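Imprimir | Enviar por correo electrónico
Tiempo de lectura: 19 min

4.2. Agarre de objetos de forma irregular

Para evaluar el método se generaron 600 agarres en simulación, todos con pinza de dos dedos y sobre superficie con textura de madera. La Figura 3 muestra un objeto oscuro con cavidad, sujetado por su parte inferior, más estrecha.
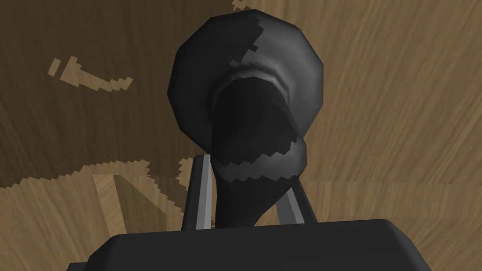

Figura 3. Agarre simulado de un objeto con cavidad.

De los 600 intentos, 394 fueron estables según el criterio de Peng y Azimi. Los fallos se concentran en los objetos con tallo curvo, en los cuales la normal de contacto se estima con menor precisión.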